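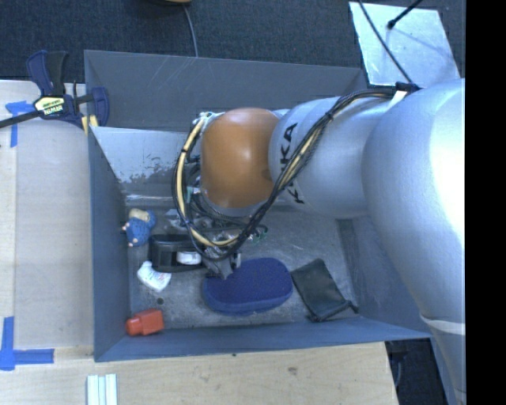 Cerkent 料箱拣选工位

混杂小件，一箱一箱拣。退货、返修、尾货、拆零补货都能上。

厂商：Burkance
型号：Cerkent 标准版 / Cerkent 双箱版
供货状态：可订，交期看配置，下单前问一声
页面更新：2025年3月26日

先说用在哪

退货区最典型。一箱倒进来什么都有，硬盒子、软包、带拉链的、带包装纸的、圆的滑的。以前靠人站着翻，翻出来看一眼，扫码，分到后面的格口。腰弯着，手伸到箱底。一个班下来手腕先受不了。

Cerkent 接的就是翻和拿这一段。从料箱里取一件，放到扫描位，扫得出来的走自动格口，扫不出来的推到人工台。判断成色、拆包装、贴新标，还是人做。

适合的场合：
退货分拣
返修件入库前的初分
赠品、小配件混箱的清点
拆零区的夜间补货

不太适合的：
整箱整托的搬运，请看 Burkance 另外的码垛页面
液体敞口的、会漏的
活的东西（有人问过）
单件特别大的，箱子口都塞不进去的那种，不用试

标准版包含什么

工业机械臂一台，品牌按客户现场已有的备件体系来选，报价单里单列
夹爪一套，两指，指尖可换
吸盘头一套，和夹爪换着用，换的时候要停机
料箱定位座，箱子放进去推到底，卡住就行
上方视觉，含灯
扫描位，多面读码
人工台，高度可调，手摇的，电动另算
控制柜
操作屏，中文界面，字号可以调大
安全围栏和门锁，门开即停
急停按钮，人工台边上一个，围栏门边上一个，控制柜上一个

不包含：
料箱本身。多数客户用自己的
压缩空气。现场接
地面找平
到仓库管理系统的接口开发，单独谈，见后面

双箱版

多一个料箱位。左边拣着，右边换箱，换箱不停机。箱子来得勤的现场建议直接上双箱，后补的话围栏要拆一遍，麻烦，也贵。

双箱版占地比标准版宽，具体尺寸看图纸，图纸找销售要，别量网页上的照片。

关键数字

每班料箱处理上限：看货，混得越杂越慢，没有统一数字
Lastov 现场日处理件数：超过2000件
现场安装调试：12天
操作员培训：2天
标准交付的指尖规格：7种

超过2000件是 Lastov 仓库退货区的实际数，货以小件为主，盒装和软包混着。别的现场不一定是这个数，高的低的都有可能。来谈之前最好先寄一箱真货给我们，要真的，乱的那种。别挑过。有客户寄来一箱摆得整整齐齐的样品，试出来很漂亮，到现场完全两回事，最后大家一起返工。

夹不起来怎么办

会有夹不起来的。

软包皱着贴在箱底，扁的小袋子靠在箱壁，透明包装反光，这几类失败率高。处理顺序：换角度再试，试几次可以设；还不行换下一件，把它留着；箱里只剩这几件的时候，整箱推到人工台，屏幕上提示“余件，请人工取出”。

提示音可以关。建议别关，调小一点就好。

贴着箱壁的件，夹爪会先往中间拨一下再夹。拨的力度默认偏轻。易碎品多的现场再往轻里调，代价是慢。

换指尖

工具在控制柜侧面的抽屉里。步骤：

一、屏幕上点“换指”，等手臂走到换指位
二、开围栏门，确认门灯变红
三、松螺丝，取下旧指尖，放回托盘对应的槽
四、装新指尖，拧到扭力扳手响
五、关门，复位
六、屏幕上选新指尖的编号，必需选对，选错了夹持力不对
七、跑一次空夹测试

硅胶指尖沾灰以后会打滑，拿湿布擦，晾干再装回去。别用酒精泡，泡了会发硬。

线缆和气管

手臂外面的线缆包是消耗件。弯折多的位置每次保养都摸一遍，扎带断了补扎带，外皮磨了就报换。补扎带别勒太死，留一点活动量，腕部转到极限的时候要跟得上。

气管漏气听得出来，嘶嘶的。听到就停，别拿胶带缠。胶带缠过的气管我们换过很多根了。

料箱放置

料箱要放正。定位座带夹具的，推到底再夹紧；用自备夹具的，夹紧点要避开手臂的进出方向，位置定下来以后在台面上贴标记，换班的人照标记放。标记歪了及时重贴。

箱底磨花没关系，视觉能处理。箱底有积水、有碎玻璃，先清干净再上。箱壁往里凹的不要用，手臂按图纸走，不知道箱子凹了。

换箱的人手伸进去之前看门灯。红的才能伸。看灯，别看手臂动没动，它停着也可能是在等扫描结果。

现场：Lastov 退货区

Lastov 去年上的第一台，九月装的，退货旺季前。退货区本来是一排长台，人对着箱子站。现在台子拆短了，前面放 Cerkent，后面是人工台和格口。

Baltasar Henríquez 是那边的班组长，装机那阵一直跟着。他给的意见我们照抄一部分，他本人同意了：

“头几天大家都站在围栏外面看，活儿没人干。后来看腻了。”

“最大的区别是晚上。以前下班前那几箱最烦，人已经累了，还得弯腰翻到底。现在那几箱给它，慢就慢点，第二天早上来看人工台上剩几件。”

“验成色这块我们人手反而更紧。前面拿得快了，后面看的人跟不上。这个你们卖之前应该说清楚。”

说清楚了：前段提速以后，瓶颈会往后挪。验货、拆包、贴标这几个位置要提前想好怎么排人。我们现在报方案的时候会一起做一张排班表草稿，不收费，愿意用就用。

“提示音头一个礼拜吵得想砸。调小以后好了。”

“培训那会儿年纪大的两位同事学得不慢，反而是我老忘记选指尖编号。”

岗位怎么变

这部分客户问得最多，也最难用一句话答，分开写。

翻箱取件的岗位，需要的人会少。这个不绕弯子。Lastov 那边原来翻箱的人一部分转到验货，一部分轮着当设备操作员，是他们自己定的，我们没有参与。别的客户怎么定，各家有各家的情况，Burkance 不替客户做人员方案。

操作员做什么：
开机检查，跟着屏幕走
换料箱
处理余件
换指尖
看到报警先看代码，能自己清的清，不能的打电话
交班写记录，写短点没关系，要写

操作员不用会编程。屏幕上没有编程的入口，要进得用工程师帐号。

验货员做什么：和以前差不多。变化是货一件一件来，不用自己去箱子里找。有人觉得轻松，有人觉得被催着走。人工台前面有缓存段，缓存满了手臂会自己停下来等，不会往上堆。缓存长度可以加，加多少看场地。有验货员反映看着前面排满了心里急，Lastov 后来在缓存段加了一块挡板，看不见后面排了多少。挡板是他们自己做的。我们现在列进选配了。

轮岗建议：操作员和验货员半天换一次。验货坐久了眼睛累，操作员那边走动多。只是建议。

上线前一定要跟现场的人讲一遍，最好让以后每天用的人参加试机。只跟经理讲过的项目，后面问题都多。典型的是围栏门开的方向，图纸上看没毛病，实际一推车就挡路。推车的人一眼就能看出来，可开会的时候没叫他。

噪音和温度

手臂本身不吵，吸盘吵。不用吸盘的现场基本听不到什么，真空发生器可以挪到围栏外面装隔音箱，选配。

控制柜散热风扇朝后，后面别堆纸箱。夏天没空调的仓库，柜子加空调模块，也是选配，南方的客户直接勾上吧。

光线：视觉自带灯，但顶上有天窗直射的位置要遮一下。早上好好的下午老夹空，多半是太阳。

接口

支持常见的仓库管理系统对接，方式有标准接口、中间表、文件交换。中间表最省事，实时性差一点。

Valdebenito 提供的接口包可以直接用，他们做系统集成，跟 Cerkent 配过，授权费另付给他们。自己有开发的客户也可以按文档自己写，文档免费，问题走邮件，电话里讲字段讲不清楚。

断网的时候：工位继续干，结果先存本地，网络回来补传。存满会报警，报警之后别再往里放箱了。

本地记录默认不存人脸，视觉只对着箱子里面。人工台上方没有相机。有客户要求加装来统计员工速度，这个我们不做，问过几次了，写在这里。

安装

12天是从设备到场算起，到调试交付为止。不包括等气、等电、等地面干。

到场前请准备好：
电接到位，有独立开关
气源接到位，有过滤
地面平，承重确认过
货梯尺寸发给我们，手臂不拆运，进不去的情况发生过
一块能临时放木箱的空地
现场联系人一位，能拍板的

调试那几天需要真实料箱，每天来几箱，别一次全堆过来。用过的箱子留着别发走，有时要回头重跑。

培训2天，头一天讲加看，第二天上手。每人都要亲手换一次指尖、清一次报警、按一次急停。急停按了以后怎么恢复，考核要过，过了发操作证。没证的人不要让他进围栏，临时工也一样。

保养

每天：擦指尖，擦扫描窗，看气压，清地上的碎包装
每周：摸线缆，检查扎带，试门锁，试急停
每月：螺丝复紧，风扇滤网，备份参数
每年：我们来人，全检，手臂厂商的保养项目按手臂厂商手册

碎包装纸是最烦的。塑料膜飘到扫描窗上，读码就掉。有条件在工位旁边放个大点的垃圾桶，扔东西方便了自然就少。

易损件清单

指尖，7种规格，可单买可成套
吸盘皮
扎带
外部气管
扫描窗保护膜
滤网
门锁舌片（关门用力的现场换得勤）

建议首单就备一套指尖、一包吸盘皮。临时下单要等，现场停着等一片硅胶很难受。

常见问题

能不能人和手臂一起在箱子里拿？
不能。有围栏就是这个意思。要人机同区的请说明需求，另外的产品线，速度低很多。

已经有机械臂了，能不能只买夹爪和视觉？
可以，叫改造包。先把手臂型号、控制器版本、外部线缆走法拍照发来。太老的控制器不接，接了两边都痛苦。

会不会夹坏东西？
会，少。夹持力按指尖规格有默认值，薄纸盒建议用软指尖。夹坏的怎么算，合同里有一条，请看。

箱子里混进尺寸超大的怎么办？
识别为超限，跳过，最后整箱推人工台。

夜里没人能不能开？
可以，前提是围栏完整、门锁正常、缓存段够长。Lastov 夜里开。夜里报警发短信给值班的人，值班手机别静音。也可以设成不叫人，停着等早上，很多客户后来都改成这个了，为几件退货把人叫起来不值当。

能租吗？
能。租期结束可以买，租金抵一部分。抵多少看租了多久。

保修？
工位部分我们保，手臂部分按手臂厂商的条款走，我们代办手续。人为撞的不保，叉车撞的也算人为。

软件升级要钱吗？
保修期内不要。升级要停机，提前约，尽量放在换班的空当。升级前备份参数，备份，备份。

选配

吸盘隔音箱
控制柜空调
电动升降人工台
加长缓存段
缓存段挡板
双语界面
地面警示灯投影
料箱滚筒接驳，进和出分开卖
备用操作屏

怎么询价

发这些过来，缺了也能报，就是不准：
货的照片，箱子里的原样，别摆
料箱内尺寸和深度
每天大概多少箱，旺季多少箱
现在几个人在做，做哪几步
场地图，手画也行
希望什么时候上线

寄样箱的，箱外写清楚公司名和联系人，上个月有一箱到现在不知道是谁的。要退回的货请放清单，不要退回的也写一句。

已有设备的客户报修走原来的服务群，别从询价表单提交，表单是销售在看，会慢。说明书、图纸、接口文档登陆后在“资料”里下载，找不到的打服务电话让他们发。

图纸更新过一版，围栏门改成了左右都能装。去年拿到旧图的，施工前重新下载一次。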